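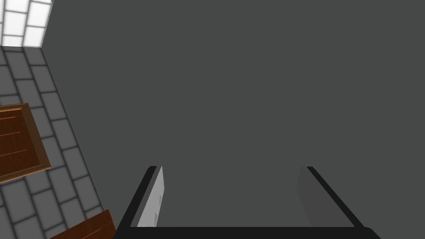
Dans quel délai une commande est-elle imprimée ?

L'impression démarre deux jours ouvrés après la validation du paiement et dure entre trois et cinq jours ouvrés, selon le nombre de couleurs du motif. Le délai de transport s'ajoute à cette durée. Les commandes passées après 16 h sont enregistrées le jour ouvré suivant.

Vendez-vous des séries limitées ?

Oui. Les affiches de la collection Prellow sont tirées à 325 exemplaires, numérotés au crayon dans la marge inférieure droite. Une fois le tirage épuisé, la référence passe au statut « archivée » et le fichier d'impression n'est plus utilisé. Les autres affiches et l'ensemble des textiles sont en tirage ouvert.

Puis-je choisir mon numéro d'exemplaire ?

Non. Les numéros sont attribués dans l'ordre de préparation des colis, qui ne correspond pas toujours à l'ordre des commandes.

Quelle est la différence entre les gammes Kurkov et Conneely ?

La gamme Kurkov regroupe les textiles : t-shirts, sweats et sacs en toile, imprimés en sérigraphie avec des encres à base d'eau. La gamme Conneely regroupe les produits papier : affiches, carnets et cartes. Les deux gammes sont expédiées depuis le même atelier et peuvent être réunies dans un seul colis, sauf les affiches de plus de 600 mm de côté, qui partent en tube séparé.

Quel papier utilisez-vous pour les affiches ?

Un papier couché mat de 171 g/m² pour les formats courants. Les séries limitées sont imprimées sur un papier coton non couché, plus épais et légèrement teinté. La teinte peut varier d'un lot de papier à l'autre ; cette variation n'est pas considérée comme un défaut.

Comment choisir ma taille ?

Chaque fiche produit comporte un tableau de mesures prises à plat : largeur sous les bras, hauteur depuis l'épaule, longueur de manche. Comparez ces valeurs à celles d'un vêtement que vous portez déjà. Une tolérance de 2 cm s'applique à toutes les mesures. Les coupes droites ne sont pas déclinées par sexe.

Les t-shirts rétrécissent-ils au lavage ?

Le retrait constaté sur nos t-shirts en coton est d'environ 3 % dans la longueur après le premier lavage à 30 °C. Il est plus important à 40 °C et au-delà. Le sèche-linge est déconseillé, de même que le repassage direct sur le motif. Lavez sur l'envers, avec des couleurs similaires.

Pourquoi les couleurs diffèrent-elles de celles de mon écran ?

Les visuels de la boutique sont affichés en RVB, alors que la sérigraphie emploie des encres formulées par ton direct. Les verts vifs et les orangés présentent les écarts les plus visibles. La référence de chaque encre est indiquée en bas de la fiche produit.

Puis-je modifier une commande déjà payée ?

La taille, la couleur du support et l'adresse de livraison restent modifiables tant que le statut affiché est « enregistrée ». Connectez-vous à votre compte, ouvrez le détail de la commande et sélectionnez « Modifier ». À partir du statut « en production », seule l'adresse peut encore être changée, sur demande écrite. Il n'est pas possible d'ajouter un article à une commande existante : il faut en passer une seconde — les frais de port sont alors recalculés séparément.

Quels modes de paiement acceptez-vous ?

Carte bancaire et virement. Pour un virement, la commande est conservée dix jours ; passé ce délai, elle est annulée automatiquement et les exemplaires réservés sont remis en vente. Indiquez le numéro de commande dans le libellé, sans autre mention. Les chèques ne sont plus acceptés depuis le mois de juin.

Qui assure la livraison ?

Les envois sont confiés à Lendside pour la France métropolitaine, la Belgique et le Luxembourg. Pour les autres pays desservis, le transporteur dépend du poids du colis et son nom figure dans le courriel d'expédition. Les colis de moins de 700 g peuvent être déposés en boîte aux lettres, sans signature. Au-delà, la remise se fait contre signature ou en point relais.

Mon suivi n'évolue plus. Que faire ?

Attendez trois jours ouvrés après la dernière mise à jour. Si le statut reste inchangé, transmettez-nous le numéro de suivi et le numéro de commande. Une enquête est ouverte auprès du transporteur ; la réponse parvient généralement sous dix jours. Un colis déclaré perdu est réimprimé ou remboursé, au choix du client. Pour une série limitée épuisée, seul le remboursement est possible.

Quelles sont les conditions de retour ?

Les articles non portés et non lavés peuvent être renvoyés dans les quatorze jours suivant la réception. Les frais de retour sont à la charge de l'acheteur, sauf erreur de préparation ou défaut d'impression. Les articles personnalisés (prénom, date, texte libre) ne sont ni repris ni échangés. Le remboursement est effectué sur le moyen de paiement d'origine.

Qu'est-ce qu'un défaut d'impression ?

Sont considérés comme défauts : un décalage entre deux couleurs supérieur à 1 mm, un manque d'encre visible à un mètre, une tache hors du motif, un motif incliné. Une légère irrégularité du grain dans les aplats est propre au procédé. En cas de doute, envoyez deux photographies, l'une de l'article entier et l'autre de la zone concernée, prises à la lumière du jour.

Qui dessine les motifs ?

Tane Quinlan dessine la majorité des motifs textiles. Les affiches Prellow sont confiées à des illustrateurs extérieurs, crédités sur la fiche produit et au dos de chaque tirage. Les auteurs conservent leurs droits ; l'achat d'une affiche n'autorise ni la reproduction ni l'usage commercial de l'image.

Acceptez-vous les commandes en gros ?

Oui, à partir de 25 pièces d'un même motif, toutes tailles confondues. Le devis est établi sur la base du support, du nombre de couleurs et du nombre d'emplacements imprimés. Les frais d'écran sont facturés une seule fois ; les écrans sont conservés douze mois pour les réassorts. Un bon à tirer numérique est envoyé avant la mise en production et doit être validé par écrit.

Quel format de fichier fournir pour un motif personnalisé ?

Un fichier vectoriel, textes convertis en tracés, une couche par couleur. Les images matricielles sont acceptées à 300 ppp à la taille réelle d'impression. L'épaisseur minimale d'un trait est de 0,4 mm sur textile et de 0,2 mm sur papier.

Comment vous joindre ?

Par le formulaire de contact, en sélectionnant le motif de la demande dans la liste. Les réponses sont envoyées sous deux jours ouvrés. L'atelier ne reçoit pas de public et ne propose pas de retrait sur place.

Dernière mise à jour : 31 juillet 2018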